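Looking after the hand-held grippers
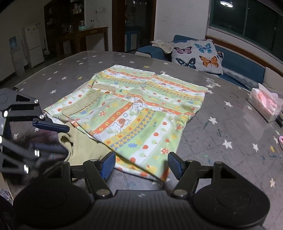
How often do the finger pads need to be changed?
Every 300 folding runs, or earlier if the texture on the blue surface feels smooth under your thumb. A smooth pad still closes well, but thin cotton slips out of it.

Chunhua Tian has written down the routine we now use for the pair at Claswood. First wipe both pads with a damp cloth and let them dry. Lint collects in the texture, and children's clothes leave more of it than towels do. Then open and close the fingers slowly 12 times and listen. A clicking sound usually comes from a linkage bolt. Tighten it by hand with the short key, a quarter turn at most – Sang Vi has already replaced one plate that was bent by too much force.

Please check also that the two pads meet flat. If one edge touches first, loosen the pad, press the fingers together and tighten again.

After 3000 runs the gripper goes to Zhiqiang Li for new bushings. The older one is at 996 now, so this will not be before November. Spare pads are in the Brilbridge drawer, and whoever takes the last set should write to Zhiqiang the same day.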